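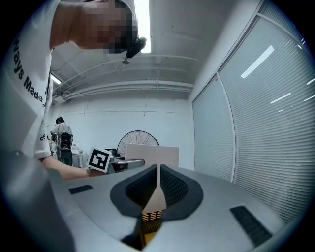 Cardboard work with the hand-held grippers in our main room.

About Drumance

Can a machine do the chores yet? People ask us this at parties, on trains and once in the middle of a dental check-up, and we love being asked. The short answer is a few of them, slowly, on a good day. The long answer is what we come to work for!

Drumance began with 2 people and a kitchen table. Gizella Hegyi had spent years on packing lines and Baltasar Bravo had spent years writing software for them, and they kept having the same argument about why a robot could weld a car door but couldn't fold the box a kettle comes in. They're still having it, with more people joining in.

We teach robots ordinary handling jobs: opening cartons, folding flaps, clearing a worktop, putting things back where they live. Most of our teaching is done by hand. One of us picks up a gripper, does the job the way the robot would have to do it, and then does it again. And again. You learn a great deal about your own fingers this way (mainly that you've been taking them for granted).

Cardboard is our favourite problem at the moment. It bends when you want it stiff and springs back when you want it flat, and no two sheets crease quite alike. Our folding set now has 1231 recorded goes in it, and 879 of those were good enough to learn from. On plain flat panels the robot manages roughly 70 per cent without help. Narrow strips are much harder, and we wouldn't put it on anyone's packing bench today.

Household jobs are further off. Wiping a table is coming along nicely. Socks are not. Jirayu Saengthong looks after that side and is more hopeful about socks than the rest of us, so do ask him.

Aaliyah Marchand runs our shop-floor trials and would like to hear from small workshops with a dull, fiddly job they'd be glad to hand over. You don't need any robots of your own. She'll come and watch the job being done, try it herself and tell you plainly if it's too soon.

Our next open afternoon is in May. Come and have a go with a gripper, and bring a box if you've got an awkward one.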